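Olesell Small Objects: data card

Version 2, notes for people who want to use the collection 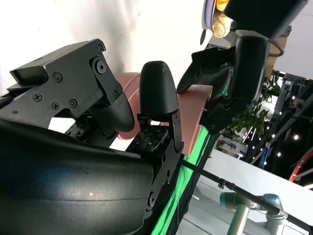
What is in the collection

Olesell is a collection of short recordings about small household and workshop things. The subject is ordinary handling: something is picked up, held, turned, passed to the other side and put back in its place. We chose objects of the kind which people keep in a drawer or on a shelf near the table, and which have no fixed right way to be held.

There are 126 objects in this version. Most of them have one plain colour, and many are round or curved, as these were the shapes we missed most in our first version.

Groups of objects

Rolls, rings and bands. Curved things with a smooth or slightly rough surface. This is the largest group, with 28 objects.

Boxes and lids. Small containers, each with its lid listed as a separate object.

Soft things. Cloths, sponges and small bags. Their shape changes during handling, so please do not use their outline as a reference for size.

Loose pieces. Everything that did not fit in the other groups. We are not fully happy with this group and it may be divided later.

How the objects are named

Each object has a short name made of colour and shape, for example "pink curved" or "grey flat". We do not use shop names. When the annotator could not decide what the object is, the name stays general and the field "certain" is set to no. Please keep this field if you make your own copy of the list.

Colours were written down by eye in daylight. Salmon, pink and light red are easily mixed up, and the same is true for dark blue and black. If colour is important for your work, we recommend to check the names again.

Sessions

The recordings come from two rooms, called Kovetti and Hokenus in the files. Kovetti has the long table and the shelves. Hokenus is smaller and was used mainly for boxes and lids. One session takes some 70 minutes, including the time for tidying the table and laying out the next objects.

Known problems

Small objects are often partly covered while they are held. In these moments the name comes from the session list.

Three lids from Hokenus have the same name. This will be corrected in the June version.

The soft things have no weight in the table. The column is there but it is empty.

Use and credit

You may use the collection for teaching and research. Please write "Olesell Small Objects, Rinaldi workshop" in your text and give the version number.

Last change to this card: Thu 3 May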